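Hay Bale Maze

A hay bale maze is a walk-through puzzle built from stacked bales instead of living plants, and it's my favorite kind of fall attraction by a mile! Farms put them up in October, usually close to the pumpkin patch. Most are made of straw (the name stuck anyway), which is lighter and cheaper than hay.

Layout

Walls run from two bales high, so parents can see over them, up to five or six for the big ones. The Akbulut farm maze, where I got hopelessly lost with my niece, used 796 bales and had 42 dead ends – I think we found most of them. Bales are staggered like bricks so the walls don't lean, and the paths are kept wide enough for a stroller.

Smaller mazes get by with far less. Annelies Timmermans designed one at Dumeck with 252 bales, and it still kept the kids busy all afternoon (there's a tunnel in the middle, which helps).
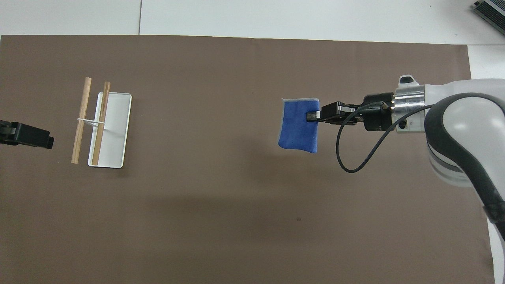 2 min read

Visiting

Tickets are often sold together with a hayride. Wear long pants, because straw scratches, and leave the nice sweater at home. Rain closes a lot of mazes, so call ahead – soggy bales get heavy and slippery.

After the season

Farms reuse the straw for bedding or mulch. Some let you haul a few bales home for the garden, and I always do!

See also: Corn maze, Hayride, Pumpkin patch

Last updated December 1, 2020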